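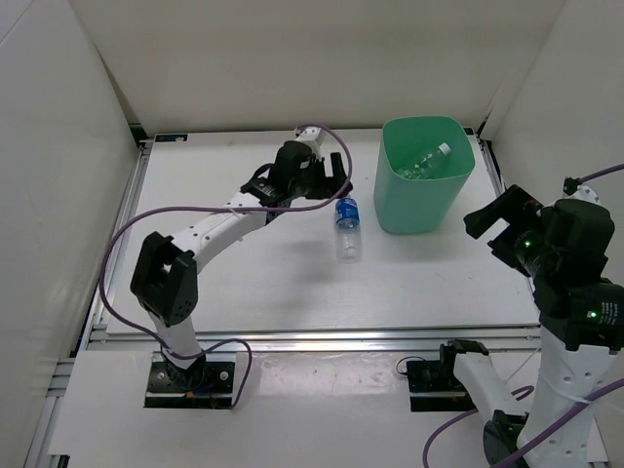

Notes 4: The Osten visit, and what we can claim from it

Read these before the January seminar. They cover the morning demonstration at the Osten open day, where the Womlow group showed its two-arm bottle sorting cell. Jinfeng Shen ran the demo and took questions. Hongjun Xie handled the part on training data.

4.1 The task as stated

Plastic bottles go from the tabletop into a bin. The handout calls this "household tidying." Look at the setup before you accept the name. The walls are plain, the table is white and almost bare, and the bottle with the blue label stands upright, well clear of everything except the gripper. The green bin is open at the top and much wider than a bottle. My kitchen has never looked like this, and I doubt yours has.

4.2 What was claimed

The group trained on 3,048 recorded attempts, collected over several months by people steering the arms by hand. They report 500 test runs and a high success rate. When I asked what counted as success, the answer was "the bottle ends up in the bin." A bottle lying tilted in the bin, cap up near the rim, passes. So would one dropped from a height, as far as I could tell.

4.3 Why two arms?

I never got a good answer. Both grippers are held open over the table, one by the bottle and one on the bin side. Shen said the second arm matters for later tasks such as handing over and unscrewing. Fine — but then the bottle results tell us little about two-arm work, and the poster title should say so.

4.4 Comparison with Budley

Recall the Budley paper from week 2. They used one arm, a cluttered shelf and 720 runs, and printed their failures in a table. Their numbers are worse and I trust them more. Kurtuluş makes a similar point in the assigned chapter, at greater length than necessary.

4.5 For the seminar

Bring a page on the following.

Pick one thing you would change on the table first, and say what you expect to break.

Write a definition of success that a stranger could apply without calling the lab.

Xie said lighting "isn't a factor." The light over the table is even and the shadows are soft. What test would you need before repeating his remark?

The group has promised the raw logs. I'll post them if they arrive.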